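What I learned in our student robot project this semester

I promised some people that I will write about the project when it is finished. It is not finished, but I have a free evening, and if I wait I will forget the details. So please read it as a report from the middle.

Our project is part of a course at the university. Every team must choose one household job and teach it to a robot arm by showing, not by writing the motion in code. My team chose kitchen counter work: pick up a piece of wood, move it, put it beside another one. It sounds very easy. When I told my mother, she asked if I pay tuition for this.

In my team we are 4 people. Gyu-bin Wang takes care of the training computer and almost all of the code which reads the markers. Reynaldo Talavera designed the finger parts and repaired them more times than he wants to remember. One teammate works on the data files and asks not to be named on the internet. I came from mechanical engineering and I thought I would do mechanical things, but in the first meeting I said that I have steady hands, and this was the end of my mechanical career. I became one of the demonstrators.

The demonstrator holds a gripper in each hand and does the task again and again. On each gripper sits a white cube with black and white square patterns, and from these patterns the software calculates where the hand is. We named our recording program Ilel. The name has no meaning. Gyu-bin needed a folder name at two in the morning and typed it.

The first problem was my speed. I did the task like I would do it at home, quickly and without thinking. When we looked at the recordings, the position of the markers was jumping, and many demonstrations were not usable. From the first 50 we kept only 3. I was a little ashamed. Reynaldo was kind and said that the course from last year also had such a beginning, but later I asked somebody from that course and it was not true.

So I had to learn to move slowly. Slow movement is tiring in a different way than fast movement. The shoulders become hard, and after some time the wrists start to turn inward by themselves, and then one cube looks away and the tracking is lost. I made myself a small rule: elbows near the body, breathe out when the fingers close, wait a moment before lifting. Gyu-bin could see in the data when I forgot the waiting, because the grip signal and the lifting started at the same time. He sent me the graph with a red circle on it. He sent me many graphs with red circles.

The second problem was the two hands. In my head I have a main hand and a helping hand. The helping hand does things which I do not notice. It comes near to the wood, then goes away, then comes again. For a person this is nothing, but the model learns it very seriously. In our first test, the left arm of the robot went to the wood, went away and came again, exactly with my hesitation. Everybody in the room recognized me. I think it was the most embarrassing moment of my studies, and also I was very happy, because it means the thing learned something.

After this we wrote down the order of movements on paper. Left hand goes to the plank and stays. Right hand takes the block. Both hands rest before the next start. We fought a long time over whether the start position should be always the same. I wanted it the same, since it is easier for me. Gyu-bin wanted it different every time, so that the robot does not depend on it. We did it his way and he was right, but I want to write here that my way gave nicer videos.

The third problem I did not expect, and it was other people. We do not have the room for ourselves. The Fovero team works there too, and they have their own task and their own timetable. In the beginning we spoke over each other all the time, and once a recording of mine had somebody's whole phone call with the bank in it. Now there is a list on the door. When a person is recording, the others sit down and talk quietly. It works most of the time, except in the week before the midterm presentation, when nothing works.

Our goal for the end of the course is 2000 good demonstrations from all demonstrators together. I will not write how many we have now, because our supervisor reads this blog (hello). I can say that it goes faster than in February. My hands know the movement so well that I did it with my eyes closed in the cafeteria with two bread rolls, and Reynaldo pretended he does not know me.

What would I say to a student who starts this course next year? Take notes after every session, even short ones. I wrote only the number of recordings, and later I wanted to know on which day we changed the finger pads, and I could not find it. We lost an afternoon comparing old and new grips until Reynaldo found the answer in a message to his roommate. Also bring comfortable shoes. I stood for whole evenings in shoes for a job interview, because after the first session I thought I look more serious in them.

And please adjust the straps of the harness before you start, not during. The last user is always either much bigger or much smaller than you. I once did a full session with one side lower than the other, and the next day I walked like my grandfather.

Next week we try the task with both pieces of wood turned sideways. Gyu-bin thinks the model will manage it without new data. I think it will not, and we bet a dinner at Wasthorpe, the noodle place behind the library. If I lose I will write it here, with the price. If some of you did similar work with two hands, please write to me how you train the weaker hand. I tried brushing my teeth with it for a week and my only result is toothpaste on the mirror.

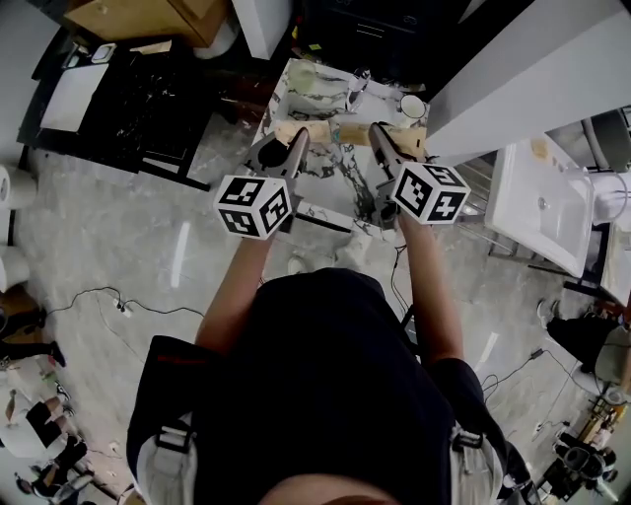

Both grippers over the counter, with the plank on the left and the block on the right.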